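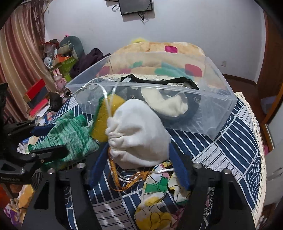

## 4. Swapping and comparing finger pads

Applies to the Drokex hand gripper and the Worwood one. Where they differ it says so. Do section 3 (charging, zeroing) first.

1. Power off. Open the jaws fully by hand – don't force them past the stop.
2. Undo the screws holding the old pad plate. Keep them with the plate, the Worwood ones are 2 mm longer and will bind in a Drokex jaw.
3. Wipe the jaw face. Fit the new pad, foam side in. Press down for 25 seconds.
4. Screws back in, finger tight, then a quarter turn each. Stop there.
5. Close the jaws on nothing. Pads should meet flat along the whole length. If one corner touches first, slacken off and go again.
6. Power on, re-zero. Wait for the steady light.

> **Caution:** keep loose cord and tassels out of the hinge. If something does wind in, power off *before* pulling.

### Comparison run

Same items, same order, both grippers. Soft stuff first – drawstring pouch, sponge, folded cloth – then anything rigid.

1. Set the force limit to 6 on the Mishra controller. Not higher for foam pads, they tear.
2. Pinch pouches at the neck, below the cord. Gripping the cord alone doesn't count as a pick.
3. Lift, hold, put down. Log it as held, slipped or dropped. No "nearly".
4. Change grippers after the full set, not after each item.
5. Clear plastic boxes: grip by the rim. The depth camera reads straight thruogh the walls so ignore the distance figure.

**Note:** pads are due for replacement at 750 cycles. Sooner if the foam stays dented. Spares are in the Padadbridge drawer, ask Ravindra Tripathi if its locked.

**Note:** log files go to Kinga Szűcs by 4 pm, one per gripper. Put the pad type in the file name please, we had a whole batch in July without it and had to redo the lot.

Arm-mounted version: see section 5. Different bracket, same pads.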